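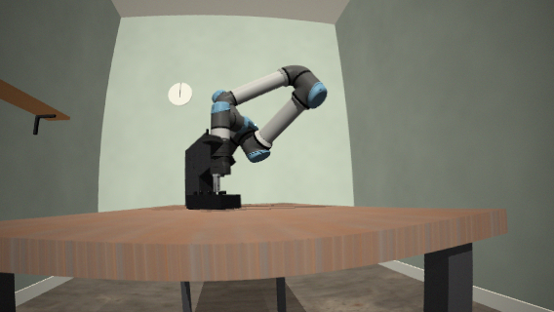
Nhung Lương wrote that she almost skipped the study because she thought her sleep was too ordinary to be of any use, and that ordinary sleepers were the ones we were short of. We are still short of them. The Dreven Sleep Study is looking for adults who work evening or night shifts, and for adults on regular daytime hours to compare them with.

The study has been running since 2013. This round has 60 places and is open to anyone 21 or older living in the Drasisik area. You can't take part if you are pregnant, have been told you have sleep apnea, or take prescription sleep medicine.

What you would do:
Keep a short sleep diary for four weeks, morning and evening
Wear a wristband at night
Come to our office twice, for an hour each time – evening visits are fine
Answer a phone survey at the end

You will be paid $243 after the second visit. Bus fare is covered if you keep your tickets.
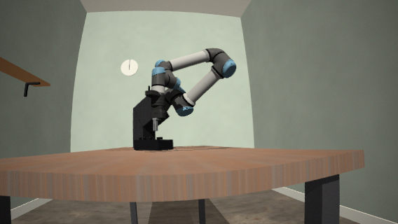

Do I have to stop drinking coffee?

Keep drinking what you normally drink and write it down in the diary. The same goes for naps and alcohol.

Sign-up closes at the end of October. Call the Dreven office or stop by the second floor of the Gautam Building, side entrance. The desk is staffed until 7 p.m. on Thursday, earlier on other days. Ask for Thodoris Kontogiannis and have your work schedule for the coming month with you. Screening takes 15 minutes and can be done by phone.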